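Comment > Automation > Upkeep
News Features Comment Archive Subscribe
6 minute read

Leave the fingers alone

There is a cell at Orholm that takes desktop computers apart. Machines come in by the pallet from offices that have finished with them, the lids come off at a manual bench, and an arm with a two-finger gripper takes out what is worth keeping: memory first, then the processor. I have spent a good part of the last year looking after it, and I have come to think that most of what is written about keeping such a cell running puts the effort in the wrong place.

The usual advice is about the arm. Check the joints, listen to the gearboxes, update the software, keep the logs. All of that has to be done, and the supplier's booklet covers it well enough. But in my time with the cell the arm has stopped work 3 times, and each time the cause was a cable or a connector that could be dealt with before lunch. The lost hours came from somewhere else. They came from the fixture that holds the computer case, from the light over it, and from people adjusting the gripper fingers when there was nothing wrong with them.

Take the fingers first. When a pick fails, the finger is what everyone sees failing. It lands short of the part, or touches the edge of the socket, and somebody reaches for the hex key. The fingers get shimmed. The next few cases go well, then a different model arrives and the picks fail on the other side. The fingers get shimmed back. I did this myself for most of November and wrote it up every time as a repair.

What was wrong was the case. Office computers look square, but a chassis that has been under a desk for years and then stacked on a pallet is often a little out of true. Our clamps pushed from one side only. A straight case sat flat and a bent one sat with a corner raised, and a corner raised by a coin's thickness moves the socket enough to matter. We changed to clamps that close from both sides and press down on the floor of the case, and the adjusting stopped being necessary. It did not stop happening, which is a different problem. We ended up putting paint across the finger screws so that anyone could see if they had been touched.

My first opinion, then, is that a cell of this kind should have one datum, that it should be the fixture, and that everything else should be set from it and left. Furneck, who built ours, set the gripper first and shimmed the fixture to suit. I understand why. The gripper is the expensive part and it arrives with a certificate. But the certificate says nothing about what a second-hand computer does when you clamp it.

The second matter is light. The wrist camera sits close to the gripper and looks into a metal box. Bare steel throws light back, and a green board takes it unevenly, so one half can look quite different from the other. At Gresau, where they run a similar cell, they answered this with more lamps. We tried that as well and made it worse. What helped was a single panel, set lower and to one side, and a piece of card over the window in the afternoon. The card is still there. It has been on the list to be replaced with a proper blind for some time.

I would also argue for stopping the cell on purpose. Ours runs 80 cases and then pauses with the gripper held over the socket, load plate open, so that whoever is on shift can look at the tips against the retention frame before anything is lifted. Managers dislike this. It shows up on the chart as idle time and it was the first thing questioned when the figures were reviewed on Wed 12 June. I think it is the cheapest half minute of the day. Bent pins in a socket cannot be sold to anyone, and a tip that is wandering can be caught at that point by eye.
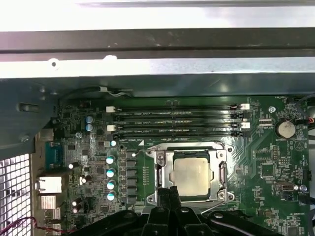

How often should the finger pads be changed? Every 300 cases on ours, or sooner if the edge of the pad has started to shine, and always both pads together.

That interval is our own. The maker's is longer, but it assumes clean parts, and the parts we handle have dust and old thermal paste on them. The new pads we buy from Phuthong cost little. Fitting a pair takes less time than finding out why a processor has been dropped into the bottom of a case.

There is a fair objection to all this. A small shop may have no one who can remake a fixture, while anybody can turn a screw on a gripper. I accept that. If shimming the fingers is the only thing you can do tonight, do it, write down by how much, and take it out again when the clamps have been seen to. My quarrel is with the shim that stays in and is forgotten, so that the next person sets up the cell around it.

We have 30 new clamp blocks on order, enough for the second cell when it comes. I have asked for that one to be set up from the fixture outwards. So far the answer is that it will depend on the schedule.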